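Friday -- posted by ambaye_ben
14 replies, 3 shares

Stekivow wants 3000 folds from us. One shirt, one bed. I don't buy it.
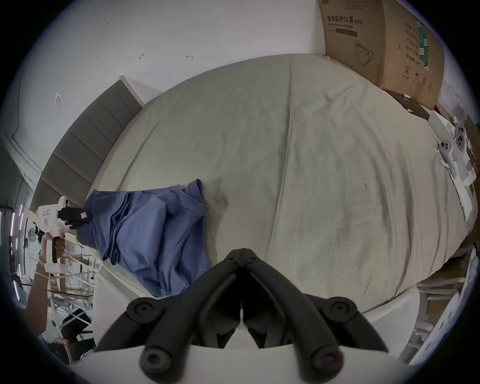

Indine's set had 2963 and still failed on towels.

tirkura_fan wrote:
Towels are harder. Did you vary the start?
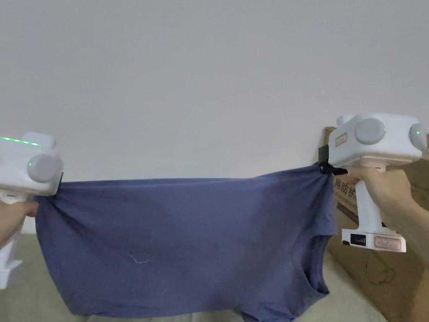

ambaye_ben wrote:
Variety is my whole complaint. Held out by two grippers against a plain white wall, any shirt looks easy -- try a dark room.

oldpegs wrote:
Disagree. Get one bed right first.
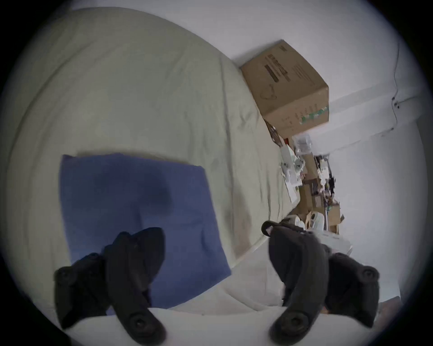 Re: how many beds?

tirkura_fan wrote:
Three, at least.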